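**Anyone else walking their commute? Roltmont folks especially**

**mossyboots**

So I gave up my parking pass in December and I've been walking to work ever since. I live over by the Bravthorpe apartments and my office is on the far side of the college, so it's 6 miles round trip if I don't get lazy and take the bus home. The pass was costing me $327 a semester!! I'd rather spend that on shoes (and I have, oops).

My question is about routes. Do you all stick with one or mix it up? I'm getting bored, and the stretch along Petrenko Avenue is loud enough that I can't hear my podcast.

**gus_on_foot**

One route, always. I want my brain off at that hour. Also you should not be wearing headphones on Petrenko, those right turns are brutal.

**mossyboots**

One earbud! I'm not a maniac.

**tealkettle**

I cut through campus and skip Petrenko completely. It adds 8 minutes but it's so much nicer — wide path, trees, and you don't have to stop for a light until the library. The grass is looking pretty sad right now, but I'm not walking on it anyway.
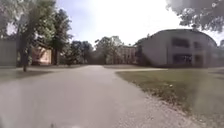

### Re: cutting through campus

**gus_on_foot**

Nicer until classes let out. Then it's bikes and scooters coming at you from every direction. I tried it for a week and went back to the sidewalk.

**tealkettle**

What time are you going through, though? I'm there before 8 and I mostly see joggers. If you're hitting it at noon then yeah, you're going to have a bad time.

**gus_on_foot**

Noon-ish, fair. I work second shift. Still say 8 extra minutes each way is a lot when it's sleeting.

**lowbatterylinda**

Jumping in to disagree with both of you lol. Take the 13 bus to the Resunon stop and walk from there. You skip the bad part of Petrenko AND the scooters, and you still get a decent walk in.

**mossyboots**

Linda, that's the bus I'm trying to quit! But I didn't know it went out to Resunon, so I'll keep it for rainy days. I'm trying the campus way tomorrow morning. Do they ever close the path for graduation stuff?

**tealkettle**

Last year they had it fenced for a couple of days while the tents went up. The sign I saw this morning says setup starts 7th May, so get your walks in before then. You can go around behind the gym, it just smells like the dumpsters.

**gus_on_foot**

Or, you know, Petrenko.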